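Sisville Community Help > Computers & Phones > Repairs and Upgrades

Old tower, fitting memory, which way round does it go?

Sowmya Rajan
September 16, 2019

Quick one hopefully. Got an old silver desktop tower from the Urkeswood clear-out, want to get it going again for my mum (email, photos, bit of telly catch-up). Memory was out of it when I got it. Also no processor in the socket, got one coming in the post.

Side panel off, tower on its side. Green board. Found the two long black slots. Stick won't click though. Goes in one end, other end sits up. Pushed harder than I liked, then stopped. Do I need the processor in first? And is it bad that the little metal gate over the socket is up? Don't want to break it, paid 60 for the lot.

urko_fixes

No, order doesn't matter much, memory before processor is fine. Easier in fact with no big cooler in the way.

Nearly always one of these:

Clips not open. Both ends of the slot, push them outwards till they stop. Some boards only have one that moves.

Stick back to front. There's a notch in the gold edge, not dead centre. Must line up with the bump in the slot. If it doesn't line up turn it round, don't force it.

Wrong type. Notch is in a differnt place on each kind, so it'll never go. Read the label and look up your board.

Then thumbs on both ends and press straight down, evenly. Clips should come in by themselves. It takes more push than you'd think but if the board is bowing, stop.

Same sort of job:

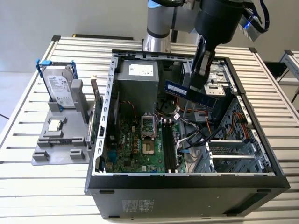
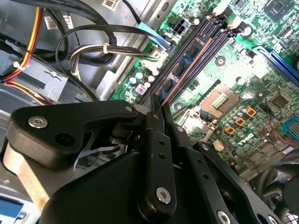
Blue memory stick and the black slots, green board, tower open.

In the first one the socket gate is up and the lever's up too, nothing in it. Fine to have it like that for a bit but keep fingers and dust OUT. If the contacts get bent you're looking for another board. Close it over if your still waiting on the post.

Second one, the two white clips are at the top end of the slots. Those are what you're after.

Unplug at the wall before any of it. Touch bare metal on the case first. And tuck the loose wires away from the slots, I've had one sat under a stick and spent an evening swearing at it.

raju671

had same problem, mine was wrong type memory. took it back to shop. try a rubber on the gold bit if its grubby

Sowmya Rajan

Was back to front!! Felt a right idiot. Turned it round, both clips came in, lovely click. Have shut the gate till the processor turns up. Thanks both.

Might be back when it won't start up, ha

urko_fixes

Good stuff. If it beeps at you when you switch on, count the beeps and post them here with the make of the board. And thermal paste! Don't forget paste, small blob in the middle, before the cooler goes on.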